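Forum — Cellules et bras manipulateurs > Règles et bonnes pratiques
Sujet : Table « cuisine », vous écrivez quoi dans votre procédure ?

f_shirazi
Bonjour à tous, je dois rendre une version propre de notre procédure pour le poste dînette (bras + mini four + vaisselle + fruits jouets). Jusqu'ici c'était une feuille volante signée Rezaei, datée d'avril, à moitié illisible. Audit interne bientôt donc je me dépêche.
En gros j'ai : disposition de départ, câbles, arrêt d'urgence, qui a le droit de mettre la main sur la table et quand. Je bloque sur la dispo. Faut-il imposer une position à chaque objet ou seulement une liste ? Chez nous le ketchup va dans l'assiette, le reste à peu près libre.

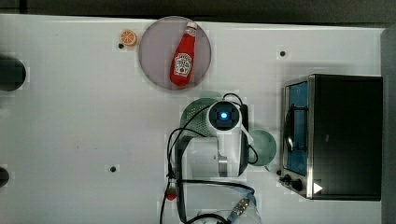
Faut-il refaire l'analyse de risques quand on change seulement les objets sur la table ?
Dès qu'un objet change la masse portée, la trajectoire ou ce qui peut être pincé ou projeté, on la reprend ; pour un objet équivalent, une ligne datée dans le registre suffit.
C'est ce que j'ai mis en tête de doc, dites-moi si ça vous choque.

kianoush_m
Pas choqué. Par contre « équivalent » faut le définir, sinon chacun met ce qu'il veut dedans. Chez Lostudberg on avait écrit : même matière, même encombrement, masse sous 500 g. Point.
Et la liste seule suffit pour la dispo, à mon avis. Positions imposées = personne les respecte au bout de deux jours.

T.Mahawong
Pas d'accord. Sans positions, impossible de comparer deux essais. On en a fait 1 000 sur le poste de Jirkmont, les 37 premiers étaient inexploitables parce que les fruits se baladaient. Un gabarit papier, on pose, on enlève, on lance.

kianoush_m
Tu parles qualité des essais, elle parle sécurité. Deux documents différents !!

T.Mahawong
Sauf que l'opérateur il lit UNE feuille. Tu lui en donnes deux il en lit zéro.

f_shirazi
OK on se calme :) Je tente une seule feuille, avec deux blocs. Brouillon :

1. Bras à l'arrêt et vitesse réduite enclenchée avant toute main sur la table.
2. Tour des câbles : assez de mou pour la course complète, rien qui accroche au poignet ni à la pince.
3. Four débranché, fiche posée en vue. Porte fermée au départ, sauf si l'essai porte dessus.
4. Objets posés selon la liste : bouteille dans l'assiette, banane et fraises devant, passoire côté bras.

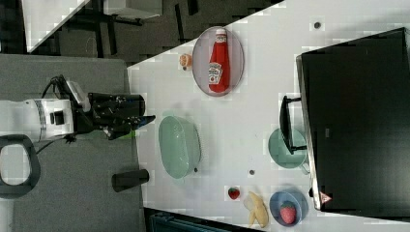 5. Objet tombé ou coincé sous la pince : on arrête, on ne rattrape pas à la main. Jamais.
6. Fin de série : noter l'écart, signer, remettre à la position de départ.

davoud.rezaei
La feuille illisible c'était la mienne, merci pour la pub...
Le 3 : « débranché » c'est bien mais ajoute consignation si quelqu'un d'autre a accès à la prise. Et le 5 devrait être en premier. C'est là que les gens se font pincer, pas au démarage.

Mehrangiz_T
+1 pour le 5 en premier. Par contre vitesse réduite + bras à l'arrêt au point 1 c'est contradictoire non ? Soit il est arreté, soit il bouge lentement. Chez Rautiainen on écrit « arrêt de protection actif, voyant vérifié », et la vitesse réduite c'est seulement pour l'apprentissage.

f_shirazi
Exact, mal tourné. Je sépare en 1a / 1b.
Pour la dispo je garde finalement une photo de référence par variante, imprimée et collée au poste. Ça met tout le monde d'accord ?
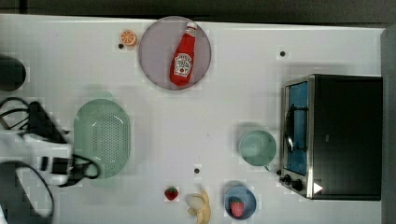
Variante B — une fraise dans le bol bleu, l'autre sur la table, tasse devant le four.

T.Mahawong
Mieux. Mets un numéro de version sur la photo, sinon tu auras la vieille collée pendant six mois.

kianoush_m
Ça me va, même si je maintiens qu'un écart de position n'est pas un écart de sécurité. À noter dans deux colonnes séparées au moins.

f_shirazi
Deux colonnes, vendu. Version du 28 juin 2021 déposée sur le partage Sandora, dossier procédures, fichier 49. Remarques ici svp, pas par mail.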